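Transferring to Rurnley mid-year - will my credits and housing carry over?
Rurnley University Community Help > Admissions & Transfers
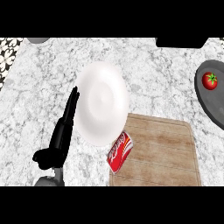
Transfer credits and spring move-in

Posted by quietcommuter, 4/22/19

Hi all! I'm finishing my second year at Coutinho Community College and I got my acceptance from Rurnley last week (still kind of in shock). I want to start in the spring term instead of the fall so I can work full time for a few months and save up. Two things I can't figure out from the website.

First, my credit evaluation says 14 of my credits are "pending department review." These are mostly my stats class, a lab science and two writing courses. Does pending mean they'll probably take them, or should I plan on repeating stuff? My advisor at Coutinho says they always go through, but she also told me the lab would count automatically and it didn't.

Second, housing. The spring estimate on my portal is $3,085 for a shared apartment in Clelier Hall. Does that include the kitchen, or do you have to buy a meal plan on top of it anyway? I cook almost everything myself and I'd hate to pay for a dining hall I never walk into. I did email the housing office but all I got was the auto-reply.

Thanks in advance, and sorry for cramming two things into one post!

3 replies

mapleandmath

I transferred in from a different two-year school, so I went through the same mess. Pending just means a person in that department has to look at your syllabus before they assign it a Rurnley course number. It does not mean yes and it does not mean no. For me the writing courses cleared in a few days and stats took forever, because I'd only sent the catalog blurb and they wanted the week-by-week syllabus with the textbook listed. So send the full one now, as a PDF, to the department and not to admissions. Admissions will forward it eventually but you'll lose a couple of weeks.

For the lab, they'll want to see how many hours you spent in the lab itself. If your syllabus doesn't say, ask your old instructor for a short note on letterhead. Mine came back with 3 credits instead of 4, which was annoying, but it still knocked out the requirement and I just took one extra elective later.

One more thing - register for your first term as if the pending ones will count, but don't sign up for anything that needs them as a prerequisite. You can switch during the first week of classes and it's pretty painless.

oldhallresident

clelier is fine. heat is loud. bring a fan for the warm months. don't know about the meal plan stuff, I think they changed it after I moved out?

secondfloorbrirnolus

I live in Clelier now, so I can help with that part! The rate on the portal covers the room, utilities, internet and use of the kitchen. Apartment residents don't have to buy the full meal plan. What you do get put on by default is the small commuter block, 20 meals for the term, and you can drop it if you fill in the waiver on the housing portal. The form is hidden under "Agreements" and not under "Dining," which is why everybody misses it (I did, my first term). For spring the waiver deadline has been in early February, but check the date on your own agreement before you trust mine.

The kitchens come with a stove, a fridge and a microwave, and that's it. You bring your own pots and dishes, so message your roommates first or you'll end up with four can openers and no frying pan like we did.

Skip emailing housing, by the way. Go to the desk in the Brirnolus Center in the afternoon if you're anywhere near campus, or call right when they open. I've always gotten an answer on the spot that way. Spring spots in Clelier depend on people graduating or leaving in the winter, so ask them to put you on the list now even if you haven't paid the deposit yet.

Congrats on getting in!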